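May, evening

Rain until four. Stayed in and got on with the laundry I had been putting off since I came back from Dratimari. Two loads, one light and one dark. The Hosex took its usual time over the second one, so I paid the gas bill while I waited. It came to 197, up from last month.

Seo-ah called at lunch. She has finally read the letters from 1990 and wants to know if I will keep them or send them on to Vilhjálmur. Told her I would think about it. I have been thinking about it for five weeks already.

Soup again for supper, with the end of the bread. Left the radio off.

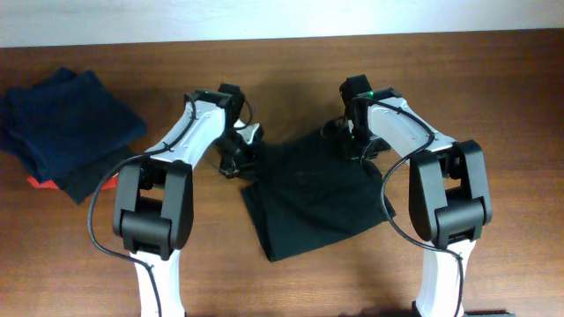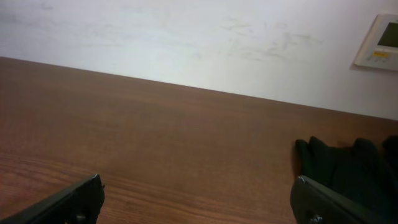 Folding goes faster at the table than on the bed, where everything slides into the dip in the mattress. I do the big things first and the socks last, and I try not to stop in the middle. Today I stopped twice, once for the door and once for the kettle. The folded stack went to the left as usual, which leaves room to lay out a black piece flat and get the creases out with my hand before I turn the sides in. Dark cloth shows every bit of lint, so I keep the roller in my pocket. The wall behind the table has scuff marks on it and wants a wash, maybe a coat of paint. I have half a can of the off-white in the closet and will see if it matches.

Need to buy detergent and a new lint roller. Must also write to Vilhjálmur, whatever I decide about the letters. Bed by ten if I can manage it.

Recent entries
Bus to Cheon and back
The Huroletti jars
Seo-ah's visit
Cleaning out the hall closet
Two days in Dratimari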